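Subject: Re: [papercut-swap] Summer swap theme, and a question about card weight
Date: 2020-05-24

Hello all,

Yes yes yes to moving the swap to July! I was halfway through a reply saying I'd never finish in time, so I've deleted that and started again. Earlier in the week, the list organiser wrote:

> I'd like to suggest "Hedges and Edges" for the summer round.
> Same rules as the winter one: one original paper cut, postcard
> size, backing sheet optional. Could people also say what weight
> of card they're using? We had a few arrive bent last time and I
> wonder if the thin stuff just doesn't survive the post.
> Lastly, is anyone still getting on with the Humex blades?

I love the theme. I grew up next to a hawthorn hedge that had swallowed a gate, and I've been trying to draw it for years without getting anywhere. Cutting suits it much better, all those little gaps with light coming through. I've done three rough versions since the message came round and the third one might even be the start of something.

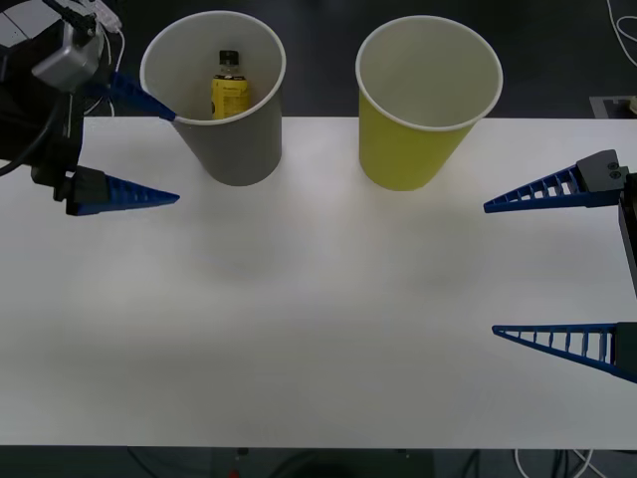 Card weight

My winter piece was one of the bent ones (sorry again to whoever got it). That was the Drudberg cream, which cuts like a dream but flops about once you've taken half of it away. For the hedge I've gone over to the Bremitz black. It's heavier, it has a bit of tooth to it, and it will hold a stem as thin as a bootlace if you cut the inside shapes first and leave the outline until the very end. I did it the other way round on Tuesday and lost a whole branch.

For posting, I put the cut between two pieces of cereal box and tape the corners of the boxes together, never the cut itself. A sheet of baking paper over the front stops anything catching. 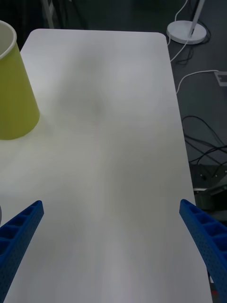 The other thing I'd say about thick card is to go over each line twice, lightly, and turn the card instead of your wrist. My hand used to ache after half an hour and now I can do a whole radio play. I keep a scrap of the same card next to me and try each new blade on that before it goes anywhere near the proper piece.

On blades: I still use the Humex ones and still like them, though I get through them at a shocking rate. I bought a box of 600 with a friend from my old evening class and we split it down the middle, so I'm set for a good while. If anybody wants to try 5 before buying, send me a stamped envelope and I'll wrap them up safely.

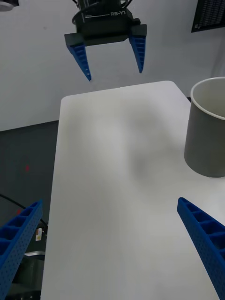

I've also been thinking about borders, as the theme has "edges" in it. My plan was a plain strip all round, but it looked like a photo frame from a gift shop, so now I'm trying a border with its own pattern. Ladders work really well, two long strips with small rungs between them, close together, a lot like the ribbing down the inside of those blue gripper fingers. It's strong too, because the rungs stop the long strips from twisting when you lift the piece off the mat. I tried a grid of tiny pin holes as well and that looks lovely against the window, but do it from the back and put felt underneath or the card puckers.

Did anyone else see the Jasińska book? The library had it on order before everything shut and I caved in and bought a second-hand copy. There's a double page of a village in winter where every roof is one long cut that never leaves the paper, and I've looked at it so often that it falls open there by itself. I can scan a page or two for anyone who'd like to see how she handles trees. She leaves far more black than I would dare to.

Two questions from me. Are we allowed coloured tissue behind the cut, or does that count as the backing sheet? And can I send two? I have a feeling the gate is going to need a card of its own.

Happy cutting, and do post your rough versions, I love seeing those as much as the finished ones!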